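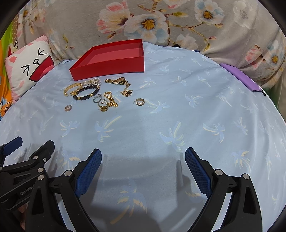
Farzana had promised to be downstairs by 4. Selvaraj Gazi was already in the kitchen with her father, going over the route to Zanham again.

She put on the cuff and took it off. The pearls had been her grandmother's, and they had knotted on every journey since the old flat in Seixas. She picked at them with a hairpin for a while, then gave up.

'One of each,' her mother had said. 'The rest goes back in the red box.'

The ring with the flower on top was too small now, except for her little finger. She wore it there. She could find only one of the hoops she wanted – the other was probably still at Kinine, in her aunt's bathroom.

'Farzana!' her father called. 'It's 17 minutes past.'

She put the pearls in her coat pocket, knot and all, and went down.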